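The Great Packaging Clear-out

Posted October 27, 2023 in Home & Tidying

I've been promising a page on the packaging clear-out for ages, so this is it, gallery style, with a line or two for each bit of the flat. If you've been reading for a while you'll know that I order far too much online and that I keep every bag, box and bit of bubble wrap it arrives in (I might need it! I have never needed it). In February I told my friend Anneli Kettunen that I'd have it all gone by spring. She was kind enough not to mention it again until last week, when she came to stay and couldn't get her coat into the hall cupboard.

So we gave it a weekend. Click through in order, or skip to the bedroom, which was the worst.

1. The hall cupboard
Flattened boxes, mostly. I'd always thought flattened boxes took up no room at all, but once you have 30 of them leaning on the hoover you can't get the hoover out. I kept the three strongest for posting birthday presents and the rest went down to the paper bins in two trips. Anneli did the second trip because it had started raining and she was the one with the proper coat.

2. Under the kitchen sink
Carrier bags inside carrier bags inside a bigger carrier bag. You'll have one of these too, I'm fairly sure. I kept 14, which felt strict at the time and now feels like far too many. Also found under there: the good scissors, missing since the summer, and a bottle of Prorell descaler I'd replaced twice.

3. The box of boxes
Tins and small gift boxes, kept for being pretty. I let myself have a shoebox's worth and it took longer to choose them than it did to do the whole of the hall. The Saarela tea tins stayed, obviously. They hold buttons, batteries and those little keys for bleeding radiators.

4. Behind the sofa
One enormous carton from the Wokeck lamp, with the moulded bits still in it. The guarantee ran for 24 months and I'd been told to hang on to the box until it was up. It ran out ages ago. I felt quite light carrying it downstairs, although I did have to stop on the landing and let a neighbour squeeze past with her shopping.

5. The desk drawer
Instruction leaflets in nine languages, order number 2917 from somebody called Milasow (a phone case? a tea strainer? I've no idea), and lots of silica gel sachets. I've put the sachets in my toolbox, where my brother-in-law Amr Amrani swears they'll keep the rust off. He's said he'll check in a year, and he is the sort who will.

6. The bedroom
I open most of my parcels in the bedroom, so this is where the clothes packaging piles up. Mailers, thin see-through bags, tissue, stickers, swing tags. My method, if you can call it that, was to do it standing up with the radio on and never sit on the bed, as once I sit down I start reading labels.

7. In the bag it goes
Crumpled packaging in the yellow-green bag, pink floral bedding behind. You can't miss the shiny orange one – I do think they could have picked a quieter colour.

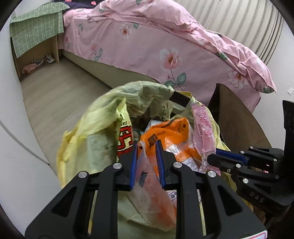

Can you put plastic clothes packaging in with your household recycling?

It depends on where you live, so look it up on your council's website before you fill the bin. Lots of councils don't take soft plastics from home, but many of the bigger supermarkets have a collection point near the doors. Empty the bags, pull out any paper or card, and take them along when you next do a shop.

8. The wardrobe floor
I thought we'd finished, and then I moved the boots. Another heap of mailers, all folded very neatly, which means I must have had a tidy spell at some point and hidden the evidence. Most were still good enough to use again, so I've put a few by for selling jumpers and given the rest to Anneli, who sells her knitting and gets through loads of them.

9. Where things live now
One folder of mailers in the desk, one shoebox of boxes on the shelf, and carrier bags on a hook by the front door. If the hook is full, a bag has to go before another goes on. That's the rule, and so far it has lasted a whole four days.

Next up is the airing cupboard, although I'm putting that off until I've bought new towels – in a shop, and carried home in a bag I already own. If you've got a good way of storing spare pillows, please leave it in the comments, as mine fall on my head every time I open the door.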